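Laltton Youth Basketball – Progress Report to the Farquharson Fund
2021-09-01 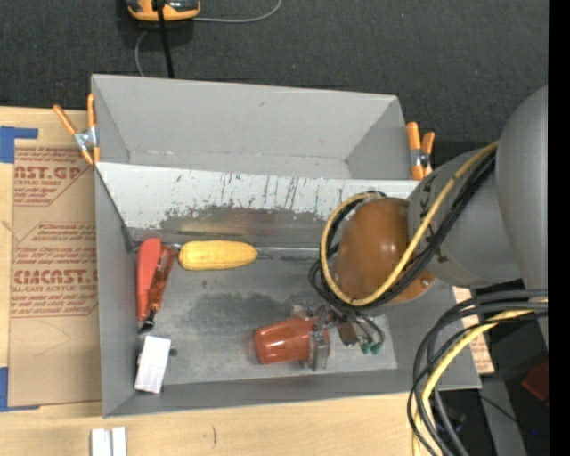 Gray two-section bin on a light wood work surface.

We have had a great summer, and I'm happy to be writing this one! When the Fund agreed to back us in February, the plan was to get kids in Laltton and Plonwood back on the court by June. We opened the second week of June with 71 players signed up, and by the end of August we had 200. That is more than we had in any season before the shutdown.

Most of the growth came from Plonwood, where we had never run a full program. Sessions there were held twice a week at the middle school gym, with a beginner group first and the older kids after. The beginner group filled up so fast that we split it in two, which meant finding another coach in the middle of July. We did, and she has already said yes to the fall.

The girls' side deserves its own paragraph. We had 59 girls playing by the last week, enough for six teams of their own – last time we barely had two. Their final against Purken went to overtime and we lost by a point, but the gym was loud from start to finish and several of the parents told us it was the best game they'd seen all year.

Attendance held up well through the hot weeks. Late July was our weak spot, with family vacations and a broken air conditioner in Laltton that cost us three evenings. We made up two of them on Saturdays. The third we still owe the under-12s.

On money, we are slightly under budget. Gym rental came in lower than planned, and we spent about $592 of the difference on new balls in the smaller size, which the youngest players badly needed. Referee fees were higher than expected and will be higher again this fall. A full breakdown is in the attached sheet.

Still to do before the next report:

Sign the winter gym agreement in Plonwood
Finish first aid training for the new coaches
Set the fall schedule with Purken
Order uniforms for the under-10s

Fall practice starts in two weeks, and you're welcome at any session. Tuesday evenings in Laltton are the liveliest.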